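Room checklist: play kitchen and sorting table, Brakgate center
Monday, before opening. Completed by Benedikt Baumgart

Items are marked OK, Fix or Watch. Comments go on the same line. Anything marked Fix has to be closed out before the next session.

1. Floor and exits
Walkway to rear door clear – OK
Door closer – Fix. Slams on the last few inches. Devside has the work order.
Floor mat by sink – OK, replaced in January.

2. Shelving
Wall anchors tight – OK
Top shelf load – Watch. Limit is 35 pounds and the Nornik bins are heavy when full. Move two of them down.

3. Electrical
Outlet covers in place – OK
Extension cords – none in use.

Table items are on the next part of the form. Go through them with the table set, and leave the pieces where they are until the line is filled in. 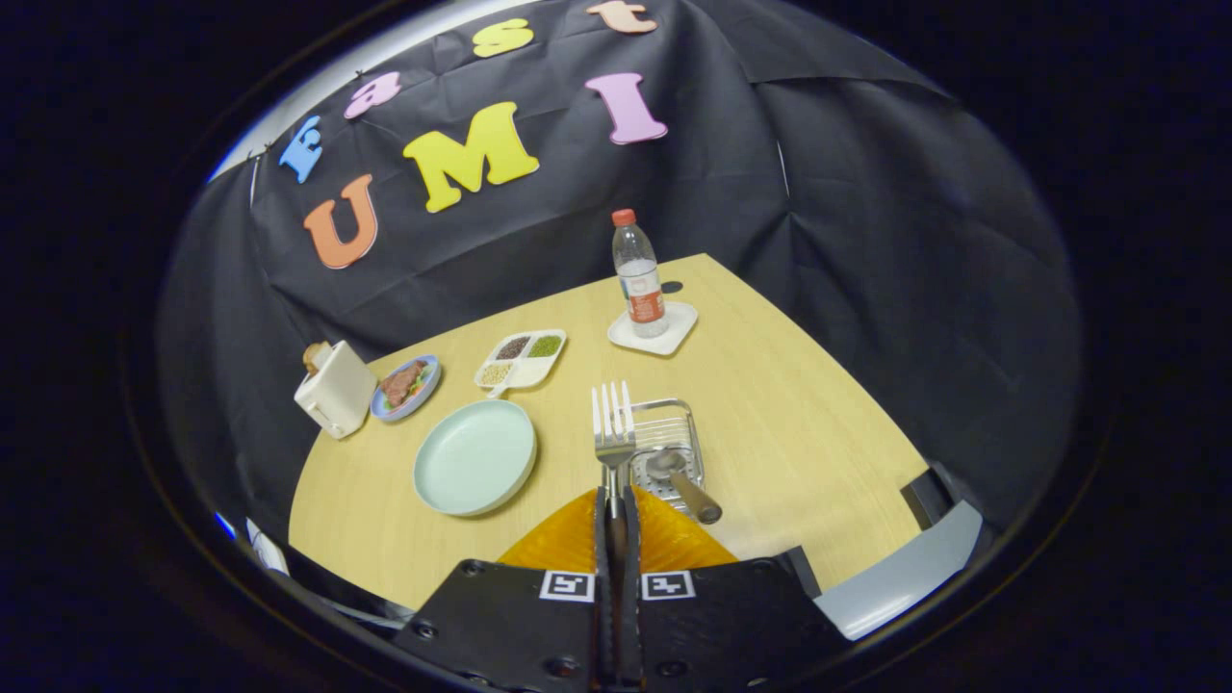

2 min read

4. Table and backdrop
Front edge of tabletop, curved – OK. Run a hand along it for splinters anyway.
Round hole in tabletop – Watch. Small fingers go in. Villanueva sells a snap-in cap; ask for the price.
Black cloth – Watch. It hangs in loose folds at the back and sides. Check that none of it reaches the floor where people walk.
Foam letters pinned to cloth – Fix. Pins are not allowed below adult shoulder height. Use the sew-on tabs and count the pins back into the box (box holds 101).

5. Small parts and food
Beans and grains in the divided tray – Watch. Choking hazard for under-threes, so this table is for the older group only. Dry beans also go up noses. Sweep after each session and throw out whatever was on the floor.
Toy steak and toast – OK, provided no bite marks. Discard at the first tear.
Water bottle – Watch. Drinks belong on the side counter, coaster or no coaster. Label it with a name.

6. Utensils and metal
Fork – Fix. Metal forks are for staff-led activities. Swap for the plastic set.
Wire rack – Watch. Feel the bar ends for burrs and look at the welds.
Plates – OK if no chips or cracks. Wash the green one and the blue-rimmed one with the rest at end of day.

7. Cleaning
Wipe-down solution mixed fresh – OK
Contact time posted – Fix. The sheet fell behind the counter. Allow up to 20 minutes for the full table.

Recheck of the Fix lines: Monday afternoon, B.B. Door closer stays open until Devside has been.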